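Kimier 配置検討キット レビュー

2024年4月22日

自宅の作業部屋でTrenixの6軸アームを据え付けるにあたり、台座の位置を決める目的でKimierの配置検討キットを購入した。中身はシミュレータ用の部屋データ、小物データ、台座と天板の寸法を変更できるテンプレート、それに実機へ設定を書き出す変換ツールである。価格は129ドルのダウンロード版で、箱入りの製品はない。

導入は手順書のとおりで済んだ。小物データは542点あり、台所用品、工具、容器、植物などに分かれている。分類名は英語のみで、日本語では検索できない。読み込みは速いが、透明なガラス類を多く置くと描画が重くなる。手元のPCはShihの小型機で、専用GPUがないため影を切って使った。

台座テンプレートの高さは最大700 mmまで指定できる。うちの台は合板を重ねた自作で、この範囲に収まった。幅と奥行きも数値で入るが、面取りの角度は選択式である。天板との隙間も変えられ、干渉判定はその都度やり直される。台を組む前に隙間を三通り試し、いちばん狭い案は肘がぶつかる姿勢が出たので外した。木を切ったあとで気づくよりはよい。

小物の当たり判定は品目によって差が大きい。瓶や刃物は形に沿っているが、葉の多い植物は大きな塊として扱われ、手先が葉のかなり手前で止まる。設定で精度を上げると改善するかわりに、計算に時間がかかる。背の高い物を天板の中央に置くと、その向こう側に回り込む経路がほとんど見つからなくなる。うちで試した台所の配置では、錆びたミルク缶がそれに当たった。

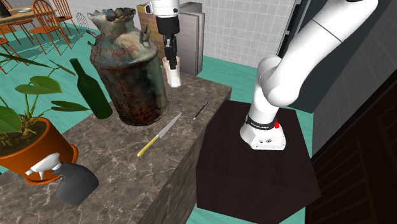
読者からは、干渉判定を信用しすぎないほうがよいという意見をもらった。Wendmontの共同工房で同じキットを使ったところ、画面上では通った経路なのに、実機ではアームから垂れるケーブルが天板の角に引っかかったという。その方は台座の側面にケーブル用の溝を彫り、画面のほうには同じ太さの円柱を足して対処したそうだ。

ケーブルが標準で含まれないのは確かで、手順書にも記載がない。私も同じように円柱を足してみたが、関節の動きには追従しないため、姿勢ごとに置き直すことになる。Kimierに問い合わせると、5月の更新で簡易ケーブルを追加する予定との返事だった。

変換ツールは台座の原点の扱いに注意がいる。初期設定では原点が台座の底面にあり、Trenix側は取付面を基準にしているので、そのまま書き出すと高さがずれる。設定画面の二枚目で切り替えられる。

評価は五点満点で四点。台を自作する人なら、材料を買う前に使うのがよい。すでに固定した台があり、動かす予定もないなら必要ない。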